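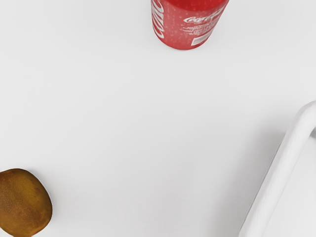

Saturday, past eleven at night

Back from the Purnitance weekend, or from the first day of it, and I can't sleep, so I may as well write down what was said while I still have it. Dolores has gone to bed in the other half of the room and is breathing like someone with a clear conscience.

We drove up to Surthorpe this morning with her at the wheel and me reading the booklet out loud. It runs to 18 pages and uses the word "vibration" on nearly all of them. Purnitance is meant to be the state in which a person is complete and quiet at once. I asked Dolores whether a person could be complete and loud and she said I'd promised. I had promised. I said I would come for the two days, sit where I was told and keep my questions for the car.

The hall at Whitfield House is long and too warm. A man at the desk told me they have 1,692 members on the list now, and I asked how many of those had come to anything this year, and he said the list was the list. He was nice about it. He gave me a lanyard with my name spelled wrong.

The opening talk was Kosmas Antoniadis on "The Undivided Day." I'll be fair to him. He has a good voice and he doesn't shut his eyes when he talks, which I can't stand in a speaker. His idea is that we break our attention into pieces from the moment we wake, and the pieces never get put back, and that what people call tiredness is mostly this. I believe some of that. I've felt it on the days when I do the books with the radio on. Then he said that a mind practicing for 366 days without a gap (a full leap year, he was firm on that) passes over into a different kind of awareness and does not come back. I wrote in the margin: how would anyone check? What if you get the flu in October? Do you start over? Apparently you start over. A woman in front of me asked exactly this and he smiled at her and said the flu was also a practice. Everyone wrote that down. I wrote it down too, so I can't be too proud.

After that we had the silent hour. I lasted, I think, ten good minutes. I followed my breath the way the leader told us to, in at the nose and out again, and for a little while there was only that and the heat pipe ticking. Then I thought about the gutter at home. Then I thought about Mother, and whether she would have laughed at me in there, and I got a lump in my throat that I was not expecting. I didn't tell anyone. In the sharing circle people described a golden light, or a river. One man had been visited by his grandfather. When it came around to me I said my knees hurt. It was true, and I also said it to be difficult.

Lunch was lentils. I sat with Leilani Obi, who has been coming for years, and with a younger fellow named Ignacio Begay who is new like me. He wanted to know how you tell the difference between peace and just being bored. Leilani took the question seriously, more than I would have. She said when she's bored she wants something else to happen, and when she's at peace she wouldn't mind if it did. I've been turning that over all evening. It may be only a nice sentence. There were a lot of nice sentences today and I'd like to see how they hold up on a Tuesday with the car in the shop.

The afternoon was the part I'd been dreading, the Fliltano. This is the humming. You stand in two rows facing each other and hum on one low note, and the leader, Naledi Mnguni, walks down the middle and rests her hand on the air over each person's head – on the air, she never touches – and tells them where their love is stuck. Mine is stuck in my left shoulder. I carried two suitcases up the stairs this morning and one of them was Dolores's, so I have my own theory about the left shoulder.

But I have to put down the other thing as well, or there's no point in keeping a diary. When the humming stopped, the room was so still that I didn't want to be the first to move. I don't know what that was. Forty-odd years of church and I could count on one hand the times I've had it there. My guess is that if you get any room full of people to make one noise and then quit, you'll feel something, and you could do it at a ball game. I said so to Dolores on the stairs. She said, "Then why don't they?" I didn't have an answer and she was good enough not to wait for one.

What I object to is the money, a little, and the certainty, a lot. The next level is by invitation and the invitation has a fee. Nobody would give me the fee when I asked. The man at the desk said that those who are ready for it don't generally ask. I've heard the same from people selling windows.

Dolores is different since she took this up, I'll grant her that. She used to hang up on her sister. Now she listens to the whole call and then says something kind and goes out to weed. It could be the breathing. It could be that she retired in March and finally gets eight hours. I'd like it to be the breathing, for her sake, but I'm not going to sign up on the strength of it.

Tomorrow there's a sunrise sitting at 5:30, then breakfast, then Kosmas again on "Work as Offering." I told Dolores I'd skip the sunrise. She said that was fine in a voice that had no edge in it at all, and I've now set the alarm.

Shoulder is a bit better. I put it down to the hot shower.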